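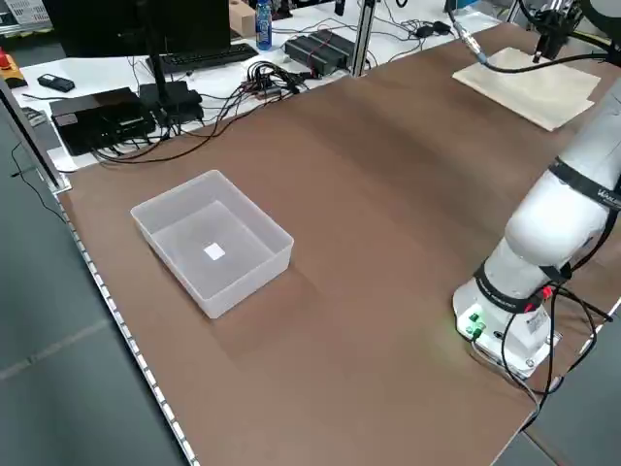 갈색 상판에 놓인 반투명 상자와 오른쪽의 흰색 팔. 베이스 커넥터부에 녹색 표시등이 켜져 있다.

Flitell Drirnell 탁상형 양팔 셀 사용기: 설치, 배선, 정기 점검

작성: 2023년 5월
분류: 장비 리뷰 / 로봇 셀

Drirnell은 Flitell에서 내놓은 탁상형 양팔 로봇 셀이다. 팔 두 대와 그리퍼 두 개, 제어 장치, 비상정지 스위치가 한 구성으로 온다. 작업대와 모니터는 포함되지 않는다. 우리 쪽에서는 천 접기와 소형 상자 취급 작업에 쓰고 있으며, 도입 후 누적 가동 시간은 160시간이다. 팔의 성능 수치는 제조사 자료에 나와 있으므로 옮기지 않고, 셀을 세우고 유지하는 과정만 적는다.

설치

포장을 풀고 첫 구동까지 꼬박 하루가 들었다. 기계적인 조립은 오전에 끝났고 나머지는 배선과 원점 설정이었다. 베이스 고정은 동봉된 볼트로 충분하지만 설명서에 조임 순서가 없다. 대각선 순서로 가조임한 뒤 본조임하는 편을 권한다. 처음에 한쪽부터 끝까지 조였다가 베이스가 미세하게 기울었고, 반대편 팔과 높이가 맞지 않아 다시 풀었다.

작업대는 Yeoman의 조립식 제품을 별도로 구입했다. 가장자리에 슬롯이 난 금속 띠가 있어 치구 위치를 잡기에 편하다. 상판은 무광이어서 조명 반사가 적은 편이지만 완전히 없어지지는 않는다. 조명을 정면 위에 두면 밝은 줄이 생기고, 비전 처리에서 흰 물체의 경계를 잡을 때 영향을 준다. 조명 각도를 옆으로 옮기고 노출을 고정한 뒤로는 오검출이 줄었다.

제어 장치와 전원부는 상판 뒤쪽의 흰색 책상에 올렸다. 팔의 동작 범위 밖이고, 모니터와 키보드도 같은 곳에 둘 수 있다. 단점은 케이블이 전부 그쪽으로 모인다는 점이다. 커넥터 주변의 여유 길이가 그대로 쌓여 정리가 어렵다. 동봉 케이블은 한 가지 길이뿐이며, 짧은 규격을 선택할 수 있었다면 이 문제는 생기지 않았을 것이다.

배선

이 제품에서 가장 손이 많이 가는 부분이다. 그리퍼 케이블이 팔 내부를 지나지 않고 외부로 나오기 때문에 관절마다 여유를 따로 계산해야 한다. 여유가 모자라면 손목 회전 끝에서 커넥터가 당겨지고, 지나치면 늘어진 고리가 작업물에 닿는다. 우리는 팔에 검은색 스트랩을 감아 케이블을 잡았다. 고정점은 베이스 바로 위와 그 윗마디에 두었다. 타이를 쓰면 재조정할 때마다 잘라야 하므로 벨크로 방식이 낫다.

처음 정한 여유 길이로는 손목을 한계까지 돌렸을 때 커넥터 하나가 빠졌다. 이후 각 관절을 저속으로 양 끝까지 보내면서 케이블 상태를 확인하는 절차를 만들었다. 한쪽 팔에 27분이 걸린다. 배선을 건드렸다면 생략하지 않는다. 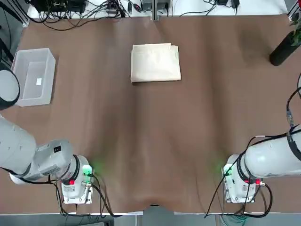 두 팔을 함께 움직이는 작업에서는 케이블 고리의 방향도 정해 두어야 한다. 고리는 작업자 쪽, 즉 상판 앞쪽으로 늘어뜨리는 편이 안전하다. 안쪽으로 향하면 접는 도중 천 밑으로 들어가는 일이 있다. 상자 작업에서는 상자 벽에 걸린다. 상자는 그리퍼의 이동 경로에서 벗어난 왼쪽에 두고, 천은 상판 안쪽에서 시작하도록 배치를 고정했다.

상판 위에 까는 시트는 별도 문제다. 주름이 남아 있으면 그리퍼가 내려갈 때 접촉 높이가 달라진다. 시작 전에 손으로 펴도 작업이 반복되면 다시 밀린다. 가장자리를 테이프로 고정해 보았으나 교체할 때 접착제가 남아 중단했다. 현재는 접촉 높이를 5mm 높게 잡고 하강 속도를 낮추는 방식으로 대응한다. 주기 시간은 늘어나지만 시트를 집는 오류는 감당할 수준이 되었다.

보정 소프트웨어

보정에는 Fastetska를 쓴다. 라이선스가 별도이고 가격이 낮지 않다. 양팔의 상대 위치를 한 번에 맞추는 기능은 쓸 만하다. 기준판을 양쪽 그리퍼로 차례로 접촉하면 오차표가 나오고, 허용치를 넘은 축만 골라 다시 측정할 수 있다. 반면 결과 파일에 이전 보정값이 남지 않고 덮어써진다. 이력이 필요하면 사용자가 직접 복사해 두어야 한다. 한국어 메뉴는 번역이 일정하지 않아 같은 항목이 화면마다 '원점'과 '영점'으로 다르게 표시된다. 우리는 영문 메뉴로 돌려서 쓰고 있다.

정기 점검

가동 60시간마다 다음 항목을 본다.

베이스 볼트 조임 상태. 첫 점검에서 한 개가 풀려 있었고 그 뒤로는 이상이 없다.
그리퍼 커넥터 체결과 표시등. 녹색이 아니면 전원을 내리고 커넥터를 다시 끼운다.
스트랩 위치. 손목에 가까운 것일수록 잘 밀린다.
케이블 피복. 관절이 꺾이는 안쪽을 먼저 본다.
그리퍼 손가락 표면. 섬유 보풀이 끼면 마른 솔로 제거한다.
비상정지. 양팔이 저속으로 움직이는 상태에서 눌러 두 대가 모두 멈추는지 확인한다.

수리는 한 차례 있었다. 왼팔 그리퍼의 표시등이 간헐적으로 꺼졌고, 원인은 그리퍼 쪽 커넥터의 접촉 불량이었다. 교체 자체는 간단하다. 전원을 내리고 커버 나사를 푼 다음 커넥터를 바꾸고, 해당 팔만 다시 보정하면 된다. 문제는 부품 수급이다. 커넥터만 따로 팔지 않고 케이블 일체를 주문해야 하며 납기도 길다. 예비 케이블 한 벌은 장비와 함께 주문해 두는 것이 좋다.

장점
양팔 상대 위치의 재현성이 좋다. 전원을 껐다 켜도 재보정이 필요한 경우가 드물다.
그리퍼 표시등이 작업 위치에서 잘 보여 상태 확인이 빠르다.
커버를 여는 데 특수 공구가 필요 없다.

단점
외부 배선. 관리 시간의 대부분이 여기에 들어간다.
케이블 길이 선택 불가, 커넥터 단품 미판매.
설명서에 볼트 조임 순서와 케이블 여유 길이 기준이 없음.

연질물과 가벼운 용기를 다루는 용도라면 구입을 검토할 만하다. 배선을 직접 손볼 인력이 없는 곳에는 권하지 않는다. Flitell은 11월에 케이블 길이별 옵션을 추가한다고 안내했으며, 급하지 않다면 그 구성을 기다렸다가 주문하는 편이 낫다.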